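Is the robotics open day at Wotholm any good for a beginner?

Posted by gukdale_gran, Tuesday, June 14, 2022

My grandson is mad on robots and I've seen that the Wotholm workshop is having visitors in again. Did anyone go to the December one? Is there much to look at, and is the simulator part worth queuing for? We'd be coming on the 41 bus from Gukdale.

Nudcombe_Nell

Yes, go! I went in December and stayed far longer than I meant to. The simulator was my favourite bit (get there early, the slots are 30 minutes and they fill up). You watch the job from right down by the gripper, so the fingers look enormous, and you soon forget it's all drawn by a computer. I was grinning the whole way through!
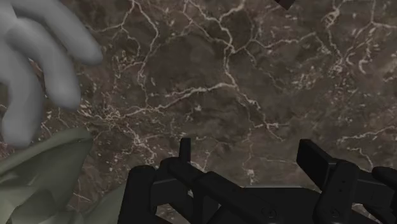 The simulator view, with the black gripper open over brown marble and a grey robotic hand at upper left.

They let you ask anything you like, and the chap on the desk was very patient with me. I wanted to know why you'd practise on a screen first, and he said they'd done 3,000 tries in there before going near the real arm. Lovely veins on that marble too, I'd have it in my kitchen.

filip109

went last year, parking is rubbish. robots good though. bring sandwiches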